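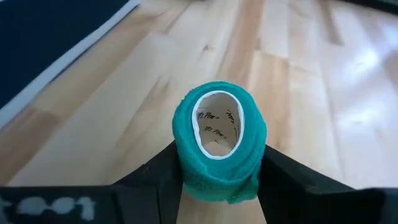 Should a workplace first aid kit be checked by date or by use?
By use first, with the date as a backstop. A kit that is opened often can fall short long before anything in it expires.

Most small firms do the reverse. The kit is bought complete, hung on the wall and given an annual check, usually in March, when the fire extinguishers are done as well. The check consists of reading expiry dates. Items in date stay, items out of date go, and a card inside the lid is signed.

I think this measures the wrong quantity. Sterile dressings carry dates that run for years. Plasters, tape and wrap are used up in weeks on any site where people handle sheet metal or timber. A yearly check therefore spends its effort on the stock least likely to change and passes over the stock most likely to be missing.

At Dellik, where I looked after stores for 11 years, we kept a tally of items taken from the kits on two floors. Over the period of the tally the figure came to 1,839. Nearly all of it was small plasters and cohesive wrap. The large wound dressings barely moved. The annual check had been passed every year, and on most of those occasions the wrap had been topped up the day before.

The usual objection is cost. A monthly count takes time, and a supplier such as Cerker will do a yearly visit for a fixed fee. The objection is fair as far as it goes. A monthly count of every item would be wasteful. A minimum level for the four or five things that run out, written on the lid and checked by whoever opens the box, takes very little time and needs no visit.

A second objection is that people will not write down what they take. Many will not. The minimum level does not depend on them doing so, as it needs only a glance at what is left.

Dates still matter. Eyewash and sterile items should be replaced when they expire, and the card should say when that is. I would simply put that line second on the card.

Mohammed-Awal Alhassan
26/05/2023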